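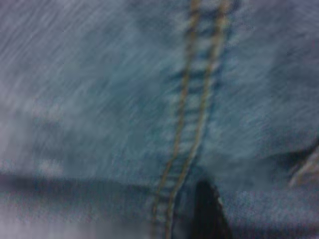

Double-stitched denim seam, close range, wrist camera view.

ALTESBERG, March - We've been sitting on this one all winter, and I'm so happy I get to write it up! Benirley is releasing Treseck 2, our perception and planning software for robots that handle cloth.

If you've ever tried to get an arm to pick up a pair of jeans, you know the trouble. The wrist camera is moving, the fabric is moving, and half of what you get is streaks. Our first version threw those blurry views away and waited for a clean one. Treseck 2 keeps them. It looks for long lines that survive the smear - seams, hems, big folds - and updates the grasp plan 30 times a second while the arm is still on its way in.

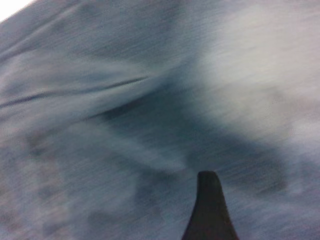

We trained the new seam model on 4000 short grasping runs, all denim and soft cloth, and you can replay any of your own runs in the Liu viewer (yes, it finally has a timeline you can scrub). The planner talks to the same control interface as before, so if you're on the old version your configs should load as they are.

Treseck 2 is out now for current customers, with a trial build to follow in April. Dark fabric with dark thread still gives us headaches and we're working on it. Send us your worst laundry pile!

Press contact: Benirley press desk, Altesberg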